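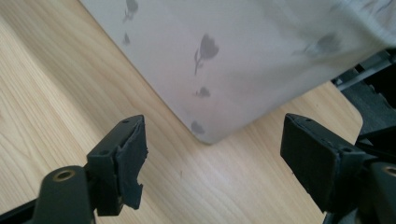 Boltus R2 brake pad set, front axle

Back in stock as of 2023-04-19. Last batch went in February, sorry to everyone on the waiting list, emails are going out now.

We use cookies to keep your cart working and to count visits. Accept | Settings

Track day and club racing pad. Sprint compound, works from low temps so you get bite on the out lap. Not for the road, no road approval, please don't ask.

Fits the Cullesmont four-piston caliper, early and late body. Late body needs the thin shim, it's in the box. Rahman calipers: different backing plate, see the R4 page. If your not sure, measure the old pad across the ears and email us before you order. Opened boxes can't come back.

What you get
Four pads, two shims, one sachet of grease. No wear sensors. Pins sold seperately.

Spec
Part no. 472
Weight per set: roughly 1,000 g
Backing plate: steel, painted
Minimum thickness: see stamp on plate

Bedding in
Clean discs first. Old compound left on the disc will give you judder and you'll blame the pads. Medium stops from mid speed, building up, then a full cool down lap with no dragging. Park it, handbrake off. Leave it till you can hold a hand near the wheel. Then go.

Wear
Depends on the car. Light hatchback on the Curncombe short circuit, 47 laps on our last test and plenty left. Heavier stuff will eat them quicker, esp. with ducts blocked off. Take a spare set to anything over an hour.

New for this batch: chamfered leading edge, less squeal in the paddock. Compound is unchanged so you can mix with old stock on the other axle, just not across the same one.

Shipping
Orders in before noon go same day. We have 40 sets on the shelf, next lot is on order, no date yet. Club discount still applies, put your club name in the notes box at checkout and we'll knock it off before we charge the card.

Rear set to match: Boltus R2 rear, in stock.

Share this product
12 shares | 3 comments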